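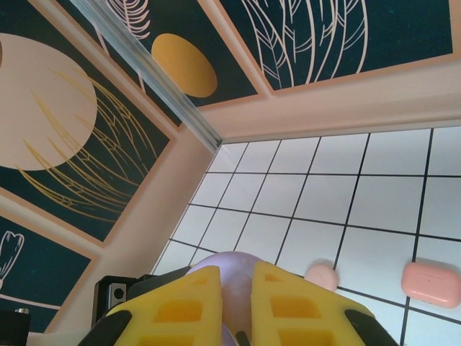 Set Dressing and Small Rooms, handout 2
Notes by Chaimae Sqalli, typed up fast, sorry for gaps

Today: floor, wall, small things. In that order when you build, too.

Floor first
White square tile, thin dark grout. Cheapest way to give a small room some depth. The lines run together toward the far corner and the eye goes with them. Check your far edge before you glue anything. If the tiles there look like the same size as the near ones you are standing too high. Get down low, chin on the table.

Keep the grout thin. Charcoal, not black. Black goes cartoonish under the lamp (Leobardo Bautista's Bridlow kitchen had this problem, he redid the whole floor in July).

Walls
Dark teal with cream leaf line work, peach border. Long curved leaves, fine veins. Points from class:
- draw the outline in one stroke, then the veins, lighter hand
- leaves can run past the panel, don't shrink them to fit
- dark panel needs a pale band between it and the floor. Peach or beige. Without it the teal sits right on the white and looks like a mistake
- border same family as the band

Wallpaper people: Medrano sheets are fine but they curl, weight them overnight. Ciretti paste dries slower, so you get more time to slide the pattern. Trim after, never before.

Small things on the floor
Most of you put too much in. A ball, a little round thing, a case for earbuds. Enough. Lavender and pink go together and both show up on white tile, and both stay clear of the teal. Red would of taken over.

Different sizes, please. Something the size of a grape next to something bigger reads as a real floor somebody dropped things on. All one size reads as a shop shelf.

Flat things: put them across a grout line. A case sitting dead center in one tile looks placed. Same case over a line looks left there.

Round things roll. Dot of wax underneath, or a scrap of putty. Not glue, you will want to move it.

Shine: one slightly glossy object is plenty. Gloss also picks up color from whatever is touching it, so look at teh edges, a lavender ball will go pinkish next to something warm. Leave it. Painters among you, note it down.

For next time
Bring one finished corner, two walls and a floor. 28 tiles minimum. Two or three loose objects, your own. Read the Indis packet up to the part on skirting, skip the costings.

Lamp sign-out sheet is by the door. Room closes at 6.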